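Notes typed up from the interview with the owner of Antoniuk, the lunch place on the corner across from the old feed store. She asked to be "just the owner" in print, fine by me. We started at 6 in the morning because that's when the soup goes on. I had coffee. She had nothing, she never eats before noon, she says.

Antoniuk does soup. Soup, bread, a pickle on the side, one dessert. No sandwiches. People ask for sandwiches every day.

"I don't have room for sandwiches," she says. "Where would I put the ham? You've seen the fridge."

I have seen the fridge. It's a two-door thing that came with the lease and it hums loud enough that you can hear it on my recording over both of us.

She opened in July, nine years back, after a long stretch cooking for the Geton plant cafeteria. Geton fed a lot of people fast. She learned to cook there, or she says she learned to cook at home and learned to hurry there.

"At Geton you had the bell. The bell goes and they're all in the line. You could have the best barley soup in the county and if it's not in the pan when the bell goes, you've got nothing. So you get up. You start the bones the night before. I still do it that way, I can't do it any other way now."

The bones: beef shank mostly, some chicken backs. Roasted first for the dark stock, not roasted for the light. She starts them after closing and leaves them on the lowest flame until she's ready to lock up, then into the cold, then back on at 6. I asked her if she'd ever just used stock from a box.

"Once. The truck didn't come. I told everybody who came in, I said today it's from a box, it's up to you." Did they eat it? "They ate it. One man said it was better." Long pause on the tape here. "He still comes in. I still give him a hard time."

There are 17 soups in the book. The book is a real book, a green ledger with a rubber band around it, and the pages for beet soup and cabbage soup are so stained she has copied them out again at the back. She cooks three a day. One always has meat, one never does, and the third is whatever she feels like or whatever's going soft in the bin.

Beet on cold days. Sour rye soup in the spring. Tomato with rice all year, for the kids and also for the guys from the tire shop, who she says are the same as the kids.

The sour rye is the one people drive for. She keeps the starter in a crock in the pantry and feeds it rye flour, garlic, water that's been boiled and cooled. Took her a long time to get it right after she changed flours. The old flour was from Tadix, the mill out past the county line, and then Tadix quit grinding rye and she had to go looking.

"I tried I don't know how many. One went pink. You can't serve that. You throw it out, you wash the crock with boiling water, you start over and you're mad for a week."

What she uses now is Goten, a dark coarse rye, comes in paper sacks. More expensive. She says it smells like a barn in a good way. She made me smell it and yes.

I wanted to know about money, since everyone on that street is talking about rent. She was willing, up to a point. A bowl is cheap here and she doesn't like raising it. She's raised it twice. Both times she put a sign in the window a month ahead and both times she felt sick about it.

"My landlord is okay. I won't say more than okay. But the gas, the gas bill for a place that has a flame going all night, nobody thinks about that when they look at a bowl of soup."

She keeps a tally, by hand, in the same green ledger. Last month was 1,066 bowls. The best day was 34 before eleven o'clock, a cold rainy morning, the bread ran out and she sent someone down to the grocery for rolls.

We got on to bread. Bread's not hers. It comes from a baker two towns over and is dropped at the back door before she gets in. She'd like to bake it herself and has no oven worth the name. There's one in the kitchen that runs hot on the left. She does the dessert in it, a plum cake in the fall, apple the rest of the time, and turns the pan halfway thru.

Does she ever get sick of soup?

"No. I get sick of pickles."

And the customers? She laughed. Then she thought about it. The lunch crowd is regulars, she says, and regulars are easy until you change something. She moved the salt once. She took the split pea off for a summer and got a letter. An actual letter, with a stamp. It's in the ledger too, folded in with the split pea page.
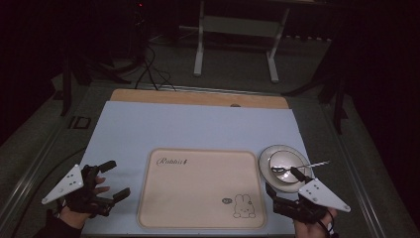

The split pea went back on in September and hasn't left. She makes it with a smoked hock and a lot of marjoram, more than you'd think, rubbed between her palms so it wakes up. No potatoes. Her mother put potatoes. She doesn't, and they argued about it for years, on the phone mostly, and she says she'd give a lot to have that argument again.

We were quiet for a bit there. The fridge was not.

I asked what she'd tell somebody who wants to make decent soup at home and has maybe an hour. She held up a hand like I'd asked for the keys to the place. Then she told me anyway.

"Onions first, and slow. Slower than that. Everybody has the heat too high. Salt a little at the beginning and then leave it alone till the end. And something sour. Vinegar, lemon, pickle juice, I don't care. When people say it needs something, it needs sour."

Pickle juice, from the woman who's sick of pickles. She uses it in the barley.

She doesn't know how long she'll keep going. Her knees. The stairs down to the pantry are steep and she's up and down them all morning with the big pots. Someone offered to buy the name and she said what name, it's just a word over the door. She told them they could have the recipes if they could read her handwriting. They haven't called back.

By then it was getting on for eight and the barley needed her. She gave me a jar of the rye starter with a cloth over the top and told me to feed it every day and keep it out of the sun. "If it goes pink, don't call me."

Open 11 to 3, or til the pots are empty. Cash or check.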